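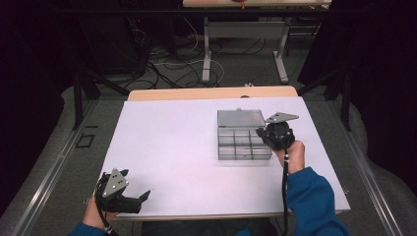
Accueil > Vie locale > Entreprises

Chez Rinance, les robots apprennent le tri auprès de celles et ceux qui le font

Publié le 2018-01-29, par la rédaction

12 partages | 4 commentaires

Il faut pousser deux portes et longer tout le quai de chargement pour arriver à l'atelier de préparation de Rinance, à Stukton, et la première chose qui frappe, quand on connaissait les lieux avant, c'est le calme. On y parle toujours autant (les équipes du matin ont gardé leur réputation !), mais une partie du personnel passe désormais quelques heures par semaine loin des rayonnages, debout devant une table, une pince dans chaque main, à montrer à une machine comment on ouvre une boîte à compartiments et comment on y range de petites pièces.

L'entreprise, que beaucoup d'entre vous connaissent pour ses assortiments de visserie et de fournitures de réparation, a lancé ce chantier en octobre avec la société Arker, chargée de la partie robotique. Le principe se raconte assez simplement : la personne fait le geste avec les pinces, le mouvement est enregistré, puis on recommence, encore et encore, en changeant un peu la position de la boîte ou l'ordre des cases. Il en faudra roughly, comme dit le chef de projet dans son français mâtiné d'anglais, environ 3000 avant que le premier bras articulé soit installé sur la ligne.

Ce chef de projet, c'est Lachlan McKinnon, arrivé chez Rinance par la maintenance et resté, de son propre aveu, pour la cantine. « Au départ, je pensais que le plus difficile serait de saisir les pièces, nous raconte-t-il. Et puis on a passé des journées entières sur les couvercles. Une boîte à charnière, on l'ouvre toute sa vie sans y penser, et le jour où il faut le faire avec une pince, on redécouvre tout. »

Huit salariés se sont portés candidats pour ces séances. Ils y vont à tour de rôle, trois heures au maximum dans la journée, et conservent leur poste habituel le reste du temps. La prime a été discutée longuement avant les fêtes, et l'accord prévoit aussi qu'aucun départ ne sera imposé pendant la mise en route de la nouvelle ligne. Pour la suite, la direction promet un nouveau rendez-vous avec le personnel, sans avancer de date, et l'on sent bien que la question reste dans toutes les têtes à l'heure du café.

Dans l'équipe, les avis sont partagés, et c'est bien normal. Une préparatrice qui compte parmi les plus anciennes de la maison nous a confié avoir hésité avant de s'inscrire. Elle apprécie de souffler un peu loin de la cadence, elle aime qu'on lui demande comment elle s'y prend, mais elle voudrait savoir à quoi ressembleront ses journées quand la machine saura faire. Son voisin de vestiaire, lui, se plaint surtout des poignets : tenir les pinces bien droites fatigue plus qu'on ne croit, et des pauses supplémentaires ont été ajoutées à sa demande.

Le premier bras devrait s'occuper des coffrets Maillard, la gamme la plus répétitive du catalogue, celle que tout le monde redoute un peu en fin de poste. Les commandes sur mesure, avec leurs listes griffonnées et leurs changements de dernière minute, resteront préparées à la main. Cinq personnes suivront auparavant une formation à la conduite et au réglage de la ligne, assurée sur place par Arker et ouverte à tous les préparateurs, qu'ils aient participé ou non aux enregistrements.

Les inscriptions se font auprès du bureau de Lachlan McKinnon, au bout du couloir, juste après les vestiaires.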